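Wipe the Sink, Then Prove It

I have cleaned a lot of bathrooms in my life and never once read a standard before picking up the cloth. So when my editor asked me to spend a couple of days in Haltdale with the folks writing house rules for cleaning robots, I figured I'd be bored by lunch. I was not bored! I ended up arguing about cloths until dinner.

Iraís Escobedo runs the trials at Rendska, and her draft of the good practice guide is 71 pages long. Most of it is plain stuff you'd tell a new hire on the first morning. One surface, one cloth. Stop if a person comes within reach. Go easy on the pressure near a curved edge. The bathroom chapter is the one everybody fights over, and it was last rewritten in June after a long disagreement with Nolleo, who supply the arms and who thought the old wording was way too fussy (I kind of agreed with them, but I kept quiet).

The practice sink is a white ceramic basin on a white cabinet, with a chrome faucet. The cloth is blue, and I'd pick the same color, because you can find it in a hurry against all that white.
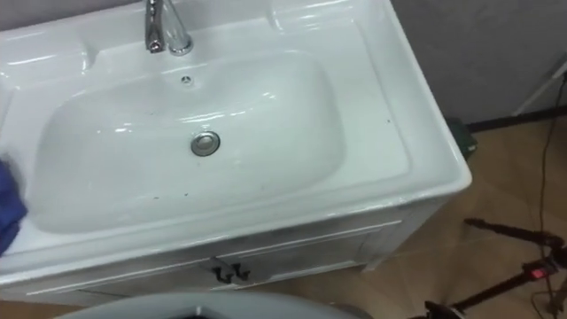 Who decides when a sink counts as clean?

A person does, every time, and it has to be somebody other than the one who set up the run. The robot can report that it covered the surface, but the draft treats that as a record of movement and leaves the verdict to the inspector.

I love that rule. My mother had the same one, and she enforced it with a fingertip.

The part that surprised me was how much space goes to the grip. A cloth held in a bunch touches the bowl in some places and skips others, so the guide asks for overlapping passes and a refold between the walls and the floor of the basin. It also wants the gripper's hard parts kept off the ceramic. Iraís has logged 2,330 passes so far under the new wording and wants another 400 before she'll sign the chapter. I asked if that wasn't a bit much for a sink. She handed me the chapter on toilets.

Watching the arm press its bunched-up cloth against the left wall of the bowl, I caught myself leaning in to point at the little dark specks down by the front edge. You want to just reach over and get them, you really do, and section 2 says hands off while the arm is powered.
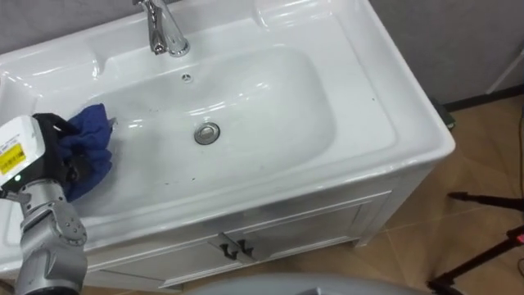

What Goes in the Logbook

Every run gets a line: the cloth, the cleaner used, who watched, who inspected. If something gets missed, you write down where, in ordinary words. "Front rim, near the middle" is fine. Šimkus, the hotel group that plans to adopt the guide first, asked for a simple pass or fail box, and they got one, but the written note stays.

I filled in a line myself on Sun 16 August and was told my handwriting failed.

Letters and corrections: use the contact form | © All rights reserved | Back to top
Shares 71 | Comments 2
Search this site Enter keyword Go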